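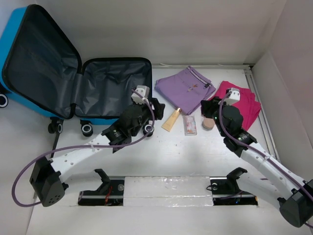

Closano, 2018-03-21

The Closano Institute for Materials Transfer is a research and technology transfer center in Closano. It works on polymers, recycled composites and surface treatments, and it acts as a link between university laboratories and small manufacturers in the district. The institute has 28 permanent staff and takes in doctoral students from the engineering faculty at Grurnano.

History

The institute grew out of a testing laboratory set up by the chemist Primo Bellini to serve local molding shops. In its first years it did little research of its own. Most of the work was tensile and impact testing, carried out for a fee, and the results stayed with the client. Under Bellini's successor, Tiziana Longo, the laboratory signed an agreement with the faculty at Grurnano and began to apply for public research funds. The present name was adopted at the same time.

Organization

The institute is run by a director and a scientific board of 8 members. Half of the board is named by the faculty and half by the member companies. Agata Caruso has been director since Longo's retirement. Said Bouazza heads the polymer section, which is the largest, and Serena Benedetti is in charge of the transfer office.

The transfer office handles contracts, patent filings and the placement of researchers in companies. A placement normally lasts three months and can be renewed once. The researcher stays on the institute's payroll, and the host company covers materials and machine time.

Research

Work in the polymer section centers on thin molded shells and on how they behave after repeated bending. A smaller group studies the aging of dyes in plastics exposed to sunlight. The composites section looks at mixed scrap from production lines and at ways to return it to use without a separate sorting step.

The best-known project is Asier, a joint program with the molding firm Sartori. It deals with the reuse of polycarbonate offcuts in new sheet. Trial sheets with 25 percent recycled content were made on Sartori's pilot line, and a second series began in February. Results from the first series were presented at an open day in Grurnano. The full report has not yet been released.

Funding

Income comes from regional grants, membership fees and contract testing. Members receive reduced testing rates and may propose thesis topics. Patents from joint projects are held in common unless the contract says otherwise, a rule that dates from Longo's term and was revised under Caruso to give smaller firms first option on a license.

See also

Applied research
Polymer recycling
Technology transfer office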